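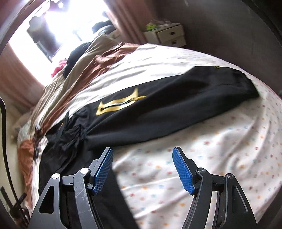
Black one with the yellow zipper trim, on the bed before folding.

kettle_73
Posted October 15, 2020
Trying to get the closet under control and this is where I'm stuck. Everything I read says fold it on the bed, zipper side in, then roll from the bottom. I don't buy it. Mine comes out as a lump every time, and the zipper leaves a wave in the fabric. Does rolling save any room, or do people just like how it looks in a drawer?

Murkent
It saves room if you squeeze the air out. I roll all of mine and get 6 in a drawer that used to hold four.

kettle_73
Four folded how, though? If they were tossed in, anything would beat that.

Murkent
Fair. They were sort of tossed in.

jrivera_folds
A bed is a bad place to do this. The mattress gives, so you press down and the folds slide. Use a table. And push that duvet out of the way first, you've got one end bunched up against it.
Jennylyn Rivera

oldhamper
Disagree about the table. I've folded on a bed for years with no trouble. Pull the sheet tight and it's fine. Cute sheet, by the way, I like the little flowers.

jrivera_folds
Fine for towels. Try it with a stiff zipper.

Zotovdale
Is that a jacket or pants? I can't tell from the picture and it matters. Pants I'd hang. A jacket I'd fold once and leave alone.

kettle_73
Jacket. No hooks left, so hanging is out.

Zotovdale
Then close the zipper all the way, lay it flat, sleeves in, fold in half. Skip the roll.

oldhamper
Closing the zipper is what makes the wave. Leave it open.

kettle_73
So that's two people telling me opposite things about one zipper. I'll do it closed this week and open the next, and post what the drawer looks like.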